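Draltance Perception Software: Pre-Release Inspection
Station 7, tabletop handling
Inspector: Adjoa Agyeman
Reviewed by: Femke Cuypers

1. Software build matches the release sheet. PASS

2. Camera calibration loaded at startup. PASS
Comment: File is current. The previous one should be removed from the station.

3. Planner stops on loss of tracking. PASS
Comment: Tested with the software stop and with the wall switch.

4. Segmentation on white tabletop, colored plastic items. PASS WITH COMMENT
Comment: Soft shadows were labeled as objects in 83 of 3,101 logged images. Stacked rims of different colors were at times merged into one item.

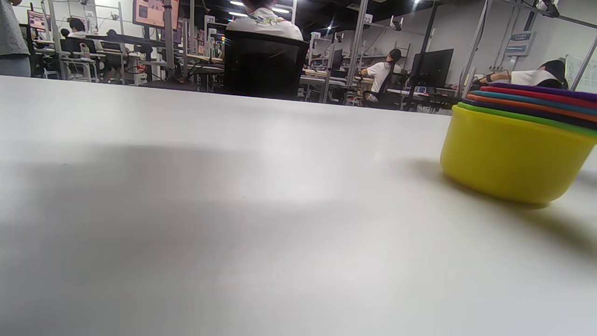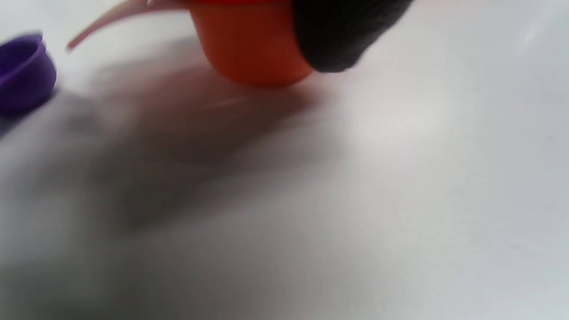 Item 4: stacked bowls at the right side of the table (first); orange container and gloved hand, with shadow across the surface (second).

5. Hand detection with dark gloves. FAIL
Comment: Detection drops when motion blur is present. Speed limit to remain at the reduced setting until Sollier 7 is installed and this item is repeated.

6. Background people excluded from the planning zone. PASS

7. Log storage and time stamps. PASS
Comment: 1,789 entries checked. No gaps.

Result: Conditional release. Item 5 open, assigned to F. Cuypers.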